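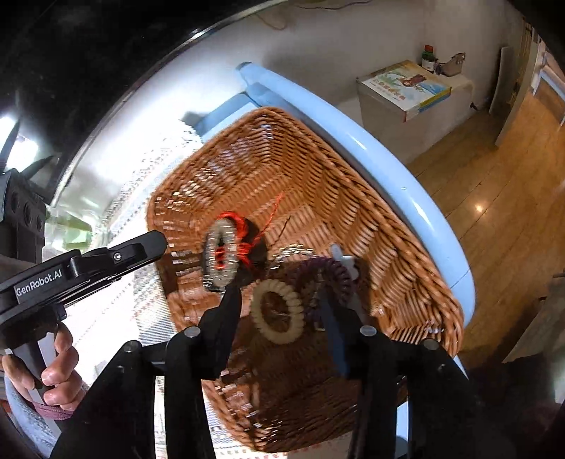
Home > Tips > Small Stuff > Tidying
Filed under: Workshop & Household Hints
By Iman Ouali, July

Hair ties for gripper demos. Quick notes, typed between sessions.

Coil ties beat flat elastics to start with — the ridges give the fingers something to catch. Save the thin red one for later, it folds up on itself and you'll waste takes.

Use a basket with a bit of weight. Light ones skate about when a finger bumps the rim. Woven is fine, but check for strings caught in the weave before you hit record.

Close slow. Open all the way before lifting off or the tie comes with you.
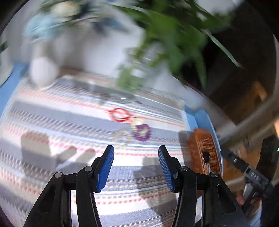
Spread things out on the cloth, a finger's width apart at least. Clear plastic ones are a pain on stripes, put them down last so you remeber where they went.

Shuffle after every 7 takes. Otherwise you get 100 copies of the same grab and the model learns one spot on the mat. Did that at Fellora, binned the lot.

Fumbled it? Keep going, pick it up again, let the take run. Recoveries are worth having. We're at 479 keepers, roughly 100 of them with a drop in teh middle.

Wipe finger pads at lunch. Lint.

Home | Kitchen | Laundry | Workshop | Ask Us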